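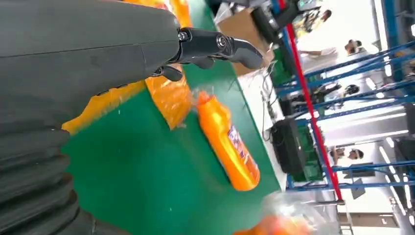 I keep one table for unpacking and I will defend that table with my life. Groceries, cleaning stuff, the big order from Pirker, all of it gets laid out there before a single thing goes in a cupboard. It used to go straight from the bag to the shelf and I ended up with three open bottles of the same spray and no sponges (my sister still brings this up).

So, a few things I do now.

Lay bottles on their sides for a minute before you put them away. Put a sheet of paper towel under the cap end. If the cap isn't screwed down all the way you'll find out on the table, where you can wipe it up, and you won't find out in September when you lift the bottle and it brings the shelf paper with it! Orange cleaner is the worst for this at my house. It dries like syrup.

Peel off any clear film around the neck all the way. I used to tear it just enough to get the cap open and leave the rest hanging there, and those little scraps get slimy and stick to your fingers. If it won't start, run the tip of a butter knife up under it, away from you.

Outer wrap: take it off the things you'll use this month, leave it on the rest. A bundle that's still wrapped stacks better and doesn't get dusty. I write the month on the plastic with a grease pencil. Regular marker rubs right off the crinkly kind, I've tried.

Clear bags with no holes in them are worth keeping. Shake them out, fold them in thirds, and stand them up in an old tissue box. I had 37 in there the last time I cleaned it out, and okay, that's too many. Marjorie Staniforth wrote in to say she stops at 27 and throws out the rest. She's a stronger woman than me.

Colored bags I don't save for food. They go over paint rollers, or around muddy shoes in the trunk.

If your table is painted, like a lot of old kitchen ones are, wipe up citrus cleaner right away and don't let a bottle sit in a puddle of it overnight. I lost a patch of finish the size of a jar lid that way. A drop of dish soap in warm water, then a dry cloth.

One more from Lizeth Yupanqui, who has a much smaller kitchen than mine: turn every label to the front while things are still on the table, then carry them over two at a time. I thought that was fussy until I tried it with the under-sink stuff. Now I can grab the right bottle without getting down on my knees.

Next time, drawer liners, and what to do when they curl.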